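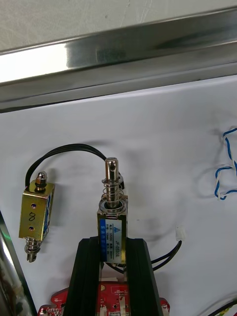 Guides > Panel Kits > Kuduvberg > Section 6: Fitting the solenoids

Most kit sheets tell you any push-pull solenoid of the right size will do. I doubt it, and so should you. Read the label before anything goes near the panel: the larger one carries the code JF-0530B up its right side, and that code is what you match against the parts list. A marker number on the metal, like the 8 on the small brass-colored one, won't tell you the voltage or the stroke.

1. Disconnect the supply. The Londent supply has a switch, but pull the plug anyway.

2. Push each plunger in with a fingertip and let go. The spring should bring it back by itself. If it drags, set that part aside. Kikuchi's sheet says a drop of oil will cure it - I have yet to see that last.

3. Hold the solenoid against the white panel and line it up with its holes. Start both screws by hand before tightening either.

4. Leave some 30 mm of slack in the wire and keep the loop clear of the plunger.

5. Reconnect and pulse it briefly. Listen for one clean click.

Note: Nondmont rates the kit for "continuous use." Treat that as a sales phrase until you have checked the duty cycle on your own label.

Caution: A coil left on gets hot enough to burn skin. Switch off and wait before touching the frame.

476 shares | 178 comments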